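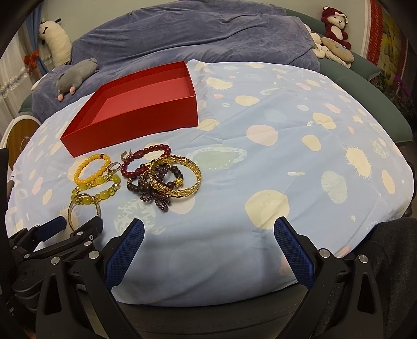 Pince à main, tâche « bijoux », boîte rouge vide à côté du tas

Forum du club > Projets étudiants > Manipulation > Ranger les bijoux dans la boîte

giluvar_team
mercredi 27 juillet
Salut à tous, on avance sur le projet Giluvar. Rappel pour ceux qui n'ont pas suivi en juin : on enregistre des démonstrations à la pince tenue à la main, puis on entraîne une politique pour le bras. La tâche : prendre les bracelets et le reste un par un, tout mettre dans la boîte rouge. On en est à 114 démonstrations, on vise 1060 avant la rentrée. Vos avis ?
Leonie Nolte, pour l'équipe

Grunero
Mon avis, c'est que vous allez au mur. Le bracelet de perles bois est emmêlé sous le gros bracelet doré tressé, avec le pompon grenat dans le même paquet. Un humain sent que ça accroche et change de geste. Votre politique, elle, va tirer.

bogdan
D'accord avec Grunero sur les nœuds, pas sur la conclusion. On a fait pareil l'an dernier avec des câbles et les reprises s'apprenaient assez bien, à condition de les enregistrer exprès. Leonie, vous gardez les essais ratés ou vous les jetez ?

giluvar_team
On jette les ratés complets. On garde ceux où ça glisse et où on reprend dans la foulée.

Grunero
Donc un jeu de données où tout finit bien. Et 1060 essais, d'où sort ce chiffre ? L'équipe d'avant en avait 2474 pour plier un torchon et leur démo de fin d'année a tenu deux minutes.

elifnaz
Le torchon c'était moi (Elif Naz Tokgöz, bonjour) et le problème n'était pas la quantité. On avait tout tourné sur la même table, avec la même lumière. Le jour de la démo on a changé de salle et c'était fini. Au moins ici il y a un vrai fond : drap à soleils et à étoiles, peluches derrière, couverture en tas. Par contre si les 114 sont sur ce même drap, vous refaites notre erreur en plus coloré.

giluvar_team
Euh, 100 sur ce drap. Les 14 autres sur un tapis gris.

elifnaz
Voilà.

bogdan
Autre chose, l'anneau doré et la petite boucle d'oreille argentée. Avec des doigts texturés de cette largeur, ramasser ça à plat sur un drap mou, j'y crois moyennement. Vous y arrivez à la main ?

giluvar_team
L'anneau oui, en pinçant un peu de tissu avec. La boucle, une fois sur trois.

Grunero
« En pinçant un peu de tissu avec » - vous avez donc appris au robot à attraper le drap. Je demande à voir les courbes.

bogdan
Tu exagères, c'est une stratégie de prise comme une autre. Le vrai souci pour moi c'est le jonc transparent. Posé contre les pierres jaune-vert, à la caméra ça doit être pénible.

Grunero
Sur un drap bleu clair à ronds pastel, en plus. Bon courage. Sortez-le de la tâche et dites-le dans le rapport, je préfère cinq objets qui marchent à une vidéo montée.

giluvar_team
On ne veut pas le sortir, c'est un des cas intéressants. Mais ok pour publier le taux de réussite par objet, boucle comprise.

elifnaz
Et par fond, s'il te plaît. Changez aussi l'orientation de la boîte. Si elle reste de biais du même côté à chaque prise, le bras ira la chercher là les yeux fermés.

giluvar_team
Noté. On la tourne déjà, pas assez sans doute. Je poste le tableau dès que le script de Grudent veut bien tourner sur nos fichiers.

Grunero
Le script de Grudent compte une prise comme réussie dès que la pince se referme. Vérifiez ça avant de poster quoi que ce soit.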